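Kapitel 8
Falten und Legen von Frottier- und Mikrofaserware

Lernziele
Nach Bearbeitung dieses Kapitels können Sie
– die Ausgangslage eines Tuches beurteilen,
– Saum und Pflegeetikett zur Orientierung nutzen,
– das Verhalten von Schlingen- und Mikrofaserflor beim Anheben unterscheiden.

8.1 Ausgangslage

Jeder Faltvorgang beginnt mit dem flach ausgebreiteten Tuch. Als Unterlage eignet sich ein Gewebe, das sich farblich von der Ware abhebt, damit der Saumverlauf erkennbar bleibt. Das eingenähte Etikett dient als Bezugspunkt für die Lage der Ecken. 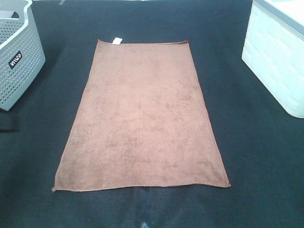 Eine leichte Welle im Saum ist zulässig, solange sie beim ersten Bruch ausgestrichen werden kann. Umgeschlagene Ecken sind vor dem Falten zu öffnen. Strichspuren im Flor gelten nicht als Verschmutzung – sie entstehen durch wechselnde Florrichtung und werden bei der Sichtprüfung nicht beanstandet.

8.2 Anheben am Rand

Frottierware trägt durch ihre Schlingen stärker auf als Mikrofaser. Wird sie am Rand gefasst, rollt sich der Stoff neben dem Griffpunkt leicht ein, und der Saum bildet einen Bogen. Die freie Fläche hängt durch und legt sich in Querfalten.
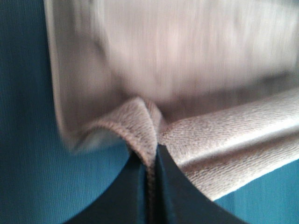
Für den ersten Bruch wird der Rand so weit geführt, bis Saum auf Saum liegt. Nach Hassanpour und Saab ist dabei ein Versatz von höchstens 2 cm hinzunehmen. Bei größerem Versatz ist das Tuch erneut auszulegen. Die Stapelhöhe wird in Abschnitt 8.3 behandelt.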